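Support > Candville Bedding > Setup & Care Guide > Section 6: Dressing the Bed and Sorting the Small Stuff

We use cookies to remember your preferences. By continuing to browse you accept our cookie policy.

6. Dressing the bed and sorting the small stuff

Your Candville cover has a right side and a wrong side. The right side is the one with flowers on it. Please confirm this before step 1, as our support line has heard from up to 37 people who didn't.

6.1 Fitting the cover

1. Wash the cover once before use. Cold water, mild soap, no bleach.
2. Lay it over the bed, print up, with the care tag at the foot.
3. Pull from opposite corners. Pulling from one corner only moves the problem to the other side, where it will wait for you.
4. Smooth from the middle outward.

CAUTION: Do not iron over the care tag. It melts, and then you have no care instructions and a dirty iron.

6.2 Using the cover as a sorting surface

A made bed is the best folding table most homes own. It is also where clean laundry goes to spend the week. To avoid this:

1. Tip out the small items only. Sheets and towels go elsewhere.
2. Spread them until you can see each one. A heap is still a heap if you pat it flat.
3. Pull out the prints first. A black cloth with daisies is easy to spot, even on a red floral cover, and finding it early is good for morale.

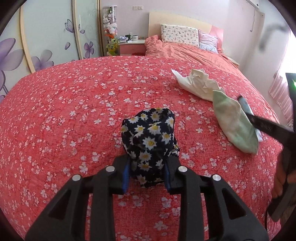

4. Move on to the plain colors. Cream, pale green and light blue tend to end up side by side, so shake each piece open before you decide what it is.
5. Fold or roll, then put away. Putting away means in a drawer. The chair is not a drawer.

NOTE: New dark fabrics may shed dye. Don't leave them damp on the cover.

Replacement covers: order part 3550 from Reninex.

Guide revised 10/03/2019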